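An Afternoon Among the Desks at Irninen

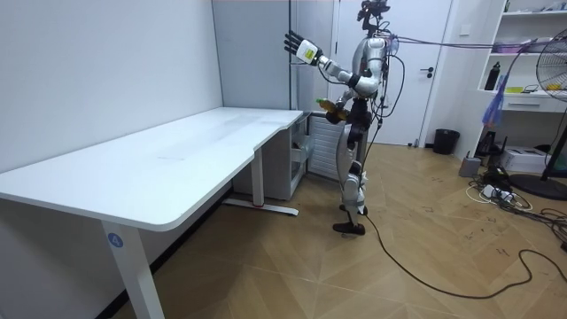

Words by Kelly Amaral
Posted 5/25/18 in Visits and Outings

I have wanted to see the Irninen furniture workshop ever since Teresa Nowakowski bought one of their desks and would not stop talking about it (I sat at hers for one morning and then I understood). So when they announced an open day I put my name down the same evening, and so did Teresa, and we drove over together with a thermos of coffee and far too many sandwiches.

The building is bigger than it looks from the road. You come in past the loading dock, where Marjan Asadi was handing out paper badges, and then you go along a corridor that smells wonderfully of sawdust. There were 46 visitors on the list, split into groups of eight, and ours was led by Evander Ogilvie, who has been with the firm since it made only school benches. He is a slow walker and a great talker — my kind of guide.

We started in the cutting hall and were given ear protectors, so I missed most of what was said there and simply enjoyed watching the big panels go by. After that came edging, which I could have stayed at all day. A woman was running her thumb along every single tabletop before it went on the stack, and she let us try it too. Teresa found a rough spot that I couldn't feel at all, and was very proud of herself for the rest of the tour.

The part I liked best, though, was the row of small rooms upstairs where they set the furniture up the way you might have it at home. They are plain little rooms, white walls and a white door, with a light parquet floor that warms everything up nicely. The one I lingered in had the white standing desk, the Irna, with its legs in white metal and a gentle curve cut into the front edge near one end. I had wondered about that curve in the catalog. Evander said it came from a customer who kept bumping her hip on the corner of her old desk, and the drawing was changed up to eight times before everyone was happy with it.

I also liked how they had used the space around it. A low white cabinet with open compartments is tucked right under the far end of the desk, where I have only a tangle of cords and a lost slipper, and along the opposite wall there is a shelving unit with open shelves and a drawer. A black trash bin by the door. All that white could feel chilly, I suppose, and Teresa thought it would show every mark. She has a point, as the tabletop did have a few faint smudges on it, but I would still take it home tomorrow.

Lunch was soup and rye bread in the canteen, and we shared a table with Noemi Rosenthal, who had come to look at desks for her music school and had a tape measure in her coat pocket. She wanted to know if the lower shelves would hold sheet music lying flat. They will, but only just!

There is a small shop on the way out with offcuts and seconds. I bought a bread board for my sister and a bag of wooden pegs I have no plan for whatsoever. The next open day is in July, and you sign up at the front office or by phone. Parking is behind the building, and do wear flat shoes, for the stairs are steep and there are a lot of them.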